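### 3.2 Surface wear and seating choice

Participants at the Sarville site were asked to rate shared tables on three items: comfort, perceived cleanliness, and willingness to sit there again. Of the 91 people who returned the form, 40 had used the reading room before. Ratings were collected on paper and entered by the second author, following the coding sheet in Sombatkul (Appendix B).

Wood tops were scored apart from painted and coated ones. Block-glued tops vary in tone from one piece to the next (Figure 2), and raters tended to confuse this variation with staining. We dropped eight forms in which the two columns had been filled in as one. 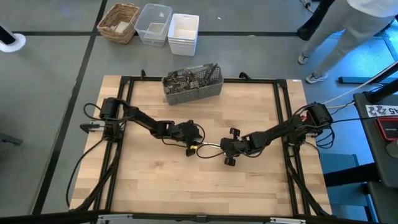
**Figure 2.** Light wood tabletop made of glued blocks.

Regular users gave lower cleanliness scores than first-time visitors, but they were more willing to sit at the same table again. The gap held when forms from the September round were left out. Entili reports a similar pattern for waiting rooms — though her sample was made up of staff — and puts it down to habit. Our form had no item on habit, so we can't test that reading.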